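Ernden Textile Care Label Notes
Version 3

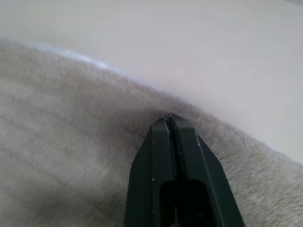
Light gray-beige fabric on a white surface.

What it is

A plain text collection of washing, drying and ironing instructions copied from the sewn-in labels of household textiles. It holds 2,979 records. Each record is one label. The items are mostly sheets, towels, curtains, table linen and cushion covers, with a smaller number of blankets. Clothing is left out, apart from aprons.

The collection began as a list kept for a linen repair shop in Ernden and was later joined with a similar list from Clallach. The two lists used different column names. Version 3 is the first release in which they match.

Files

labels.csv - one row per label
symbols.csv - the care symbols and the short code used for each
fibers.csv - fiber names as printed, with the common English name beside them
changes.txt - notes on what changed between versions

All files are UTF-8 with commas as separators. Fields that contain a comma are in double quotes.

Columns in labels.csv

id: a number that stays the same from one version to the next
item: sheet, towel, curtain and so on
fiber: the fiber content as printed, highest share first
wash_temp: in degrees Celsius, blank if the label gives no number
wash_code, dry_code, iron_code, bleach_code: see symbols.csv
text: any printed words, with the original spelling kept
source: E for Ernden, C for Clallach
legible: yes, partly or no

How the labels were read

Labels were typed in by hand. Faded labels were read a second time under a lamp, and if the two readings disagreed the field was left blank and legible was set to partly. Printed mistakes were kept. One supplier spelled "tumble" with one b for several seasons, and those rows are correct as they stand.

Temperatures given only in Fahrenheit were converted and then rounded to the nearest whole degree. The printed figure is still in the text column.

Known problems

227 rows have no fiber content. Most are older curtains from the Clallach list, where that part of the label had been trimmed off during hemming.

Linen and linen blends are not always told apart in the Ernden rows. Where the label says only "linen quality," the fiber field is blank.

Wool blankets are thin on the ground. There are 6, so please don't draw averages from them.

Duplicate labels from matching sets were kept if the items came in separately. A pair of pillowcases brought in together counts as one row.

Using it

The files open in any spreadsheet program. Set the id column to text before sorting, or the leading zeros will drop off.

The records show what was printed at the time. For washing a real item, follow the label on that item.

Corrections

Send the id, the column and the reading you think is right. The next version is due in November and will add the Shin tablecloth labels, which are typed but still unchecked.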